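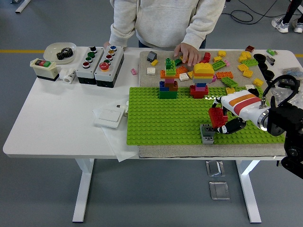
Wo fängt man bei einem Tisch voller Bausteine und Schalter am besten an?
Bei der grünen Grundplatte, denn auf ihr bekommt jeder Turm einen festen Stand, und alles andere findet danach seinen Platz.

Bausteine und Drucktaster: unser Tisch im Februar

Unser Basteltisch in Plesov ist wieder aufgebaut, und ich freue mich riesig darüber! Tudor Chiriac hat die alten Schaltkästen aus dem Lager geholt, Stela Tudose die Kiste mit den Steinen (774 Stück laut Deckel, nachgezählt habe ich nicht). Zusammen ergibt das eine Mischung, an der man stundenlang hängen bleibt. Ein paar Zeilen zu dem, was auf dem Tisch liegt:

Die Türme
Zwei Stück stehen hinten auf der grünen Platte. Der linke beginnt grün und hört grün auf, dazwischen Blau, Rot, Rosa und eine Lage Orange. Mein Liebling ist trotzdem der rechte: roter Fuß, dann Blau, Rosa und Hellgrau, und ganz oben der gelbe Stein mit der runden, orange-gelb gestreiften Kuppe. Herrlich!

Die Filzmatte
Beige und schlicht, und ich möchte sie nicht mehr hergeben. Sie liegt unter der Bauplatte und dämpft das Geklapper, wenn Steine herunterfallen. Von Dinu, im Zuschnitt bestellt.

Die Tasterkästen
Grau und schwarz, direkt nebeneinander. Der eine hat vier Knöpfe in einer Reihe, oben Schwarz, unten Rot, in der Mitte zweimal Grün. Der andere hat fünf, und der große rote Pilzknopf ist natürlich der, auf den alle zuerst drücken wollen (ich auch).

Der kleine Cremefarbene
Schwarzer Sockel, obendrauf ein rot-grünes Tasterpaar. So ein Druckpunkt macht einfach Laune, man drückt ihn 20 Mal und dann noch einmal.

Lichtschalter auf Papier
Weiß auf Weiß, fast zu übersehen. Auf dem Blatt wollen wir beim nächsten Treffen die Umrisse nachzeichnen und beschriften.

Das Zahnrad
Schwarz, in der flachen weißen Schale. Tudor hat noch eine ganze Schublade davon und sucht passende Achsen. Wer welche übrig hat, bitte melden!

Der rosa Stein
Liegt ganz für sich auf der weißen Tischplatte. Stela möchte damit einen dritten Turm anfangen, ich bin für eine Brücke. Vorschläge gern ins Gästebuch, Eintrag 62 ist noch frei.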